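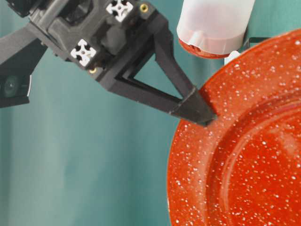 Tsegereda Derese répond que 14 jours de séparation, c'est trop court pour deux lapins adultes qui ne se connaissent pas.

Accueil du forum > Lapins > Cohabitation et caractère
Forum Articles Adoption Contact
Lecture : 2 min

Tsegereda Derese
Chez moi, j'ai attendu 60 jours après la castration du mâle. Avant ce délai il montait sur la femelle sans arrêt et elle le mordait au flanc. Je déconseille de mettre les deux cages collées dès le premier soir.

skutville_90
Je ne suis pas d'accord. Les cages côte à côte, avec un espace de 5 cm pour protéger les pattes, cela permet de s'habituer à l'odeur. J'ai fait ainsi en décembre et les poils ont volé une seule fois.

Bevell
Une seule fois, mais c'était grave ou non ? Ma femelle a eu une oreille déchirée, le vétérinaire a dû recoudre. Depuis, je fais les rencontres dans la salle de bains, où aucun des deux n'a ses habitudes – quinze minutes le matin, pas plus.

skutville_90
Non, pas de blessure. Ils se sont poursuivis, puis le mâle a baissé la tête et elle l'a léché.

Eyvindsson
Excusez mon français, je l'apprends encore. Je voudrais savoir si on doit séparer quand l'un monte sur l'autre. J'ai lu les deux réponses.

Tsegereda Derese
S'il monte par l'arrière et qu'elle reste calme, je laisse faire quelques secondes. Par la tête, je sépare tout de suite, elle peut mordre très mal.

Bevell
D'accord avec cela. Pour les cages collées, je reste contre.

Eyvindsson
Merci. Je commence samedi dans le couloir, je vous écrirai le résultat.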